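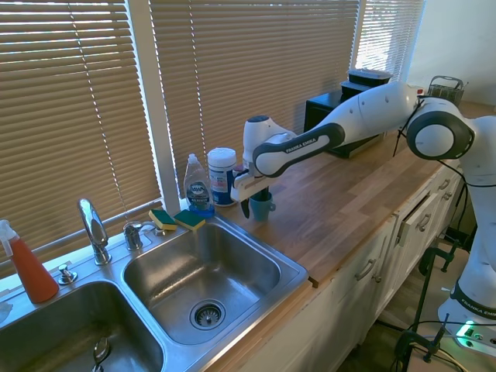
Why does a sponge have two different sides?

Each side has its own job. The soft yellow side holds water and soap and wipes things gently, and the dark green side is scratchy so it can rub off food that has dried on.

I used to think the green part was just decoration. I was a kid who washed dishes as fast as I could and ran outside, and I only ever used the side that was facing my hand. Then I got a bowl of oatmeal that had been sitting since breakfast, and the soft side slid right over it like it wasn't there! I flipped the sponge over, and off came the oatmeal. I've been a big fan of sponges ever since (yes, really).

So let's talk about what's going on inside one. A sponge is full of tiny holes. When you squeeze it, you push the air out. When you let go underwater, the holes spring open again and water rushes in to fill them up. Squeeze again and out it comes, with lots of bubbles if you've added dish soap.
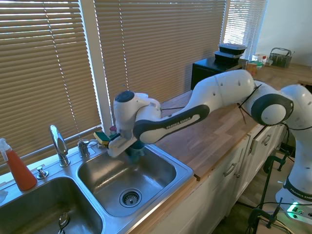 Jarmila Hrnčiar
Kitchen Science Writer, Risthorpe Kids

Now for the soap. Say you had hot chocolate and there's a greasy ring left around the inside of your mug. Water alone won't shift it very well – grease and water don't like to mix. Soap is made of teeny tiny bits that have two ends. One end grabs on to water and the other end grabs on to grease. Swish it around, and the soap pulls the grease off the mug and carries it down the drain with the rinse water. Isn't that neat?

Mugs are tricky because they're deep and narrow. I fold my sponge a little, push it all the way to the bottom, and twist. Then I do the rim, where your mouth goes, and the handle, which everybody forgets. Count to 20 while you scrub if you like counting. I sing instead, badly.

Try this at home! Find 2 dirty spoons with the same sticky stuff on them (peanut butter is perfect). Wash one with plain cool water and the soft side of the sponge. Wash the other with warm water, a drop of soap and the soft side again. Which one feels slippery when you're done? Write down what you noticed and show a grown-up.

One more thing before you go. The scratchy side can leave marks on nonstick pans and shiny plastic, so ask first if you're not sure. And when you've finished, squeeze your sponge out hard and set it on the back of the sink where the air can get to it. Germs love a soggy sponge, and a soggy sponge gets stinky, too!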